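Robot Cell Safety, week 4 handout: cable faults and wrist snags
Notes: Moushumi Dissanayake. Bring to the prac, printed or on your phone.

Read the Vustum case before you come. Short version:

Job 3238. Pick and place off a bench, lightweight arm, add-on camera at the wrist, cable on the outside. Integrator routed it with slack for the home pose and didn't check the far reach. Cable hooked a part tray. Arm kept going, force limit set too high, tray pulled off the bench, connector torn out. 2 operators inside the marked area. No injuries. 18 hours down waiting on a connector from Linard.

What the report says went wrong
- slack never checked over the full range of travel
- force limit copied from a different tool
- e-stop on the wrong side of the bench, had to reach past the arm
- snag seen twice in November, not logged (this is the one I'll ask about)

Sebastian Pîrvu did the follow up for Mollah. His fix is cheap: clip the cable at every joint, jog to each limit by hand at low speed, tape off where the loop sweeps. Then treat the tape as a no-parts zone. Recheck after any tool change, even a swap like for like.

Terms: snag = cable or hose catches something. Drag = cable moves a part without hooking it. Log both, seperately. 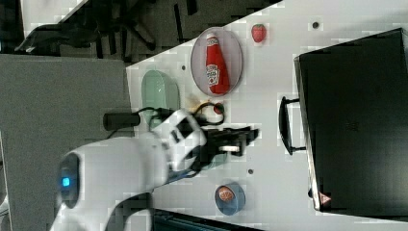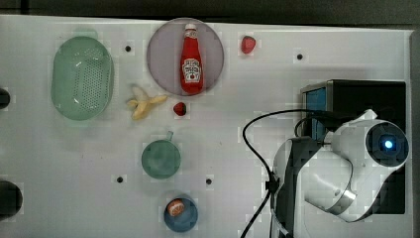
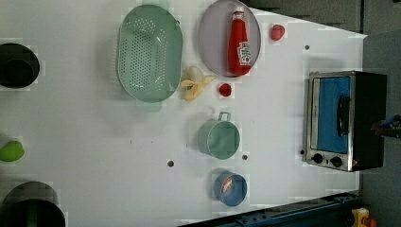 Sweep check, then, is the bit most groups rush. You jog the arm, watch the loop and not the gripper, and write down every item it could reach. Use the first two pictures for question 1. The cable loop comes off the wrist area in the first, with the pale green dish partly covered by it and a small red object right beside it. Which would you call snag risk, which drag? In the second, follow the cable that arches up from the bottom and bends back to the arm, mark your no-parts zone on a sketch. Question 2, same bench, say where you'd put the e-stop and why. Half a page is plenty.

Hand in to the Fernenel room tray, name on evry sheet.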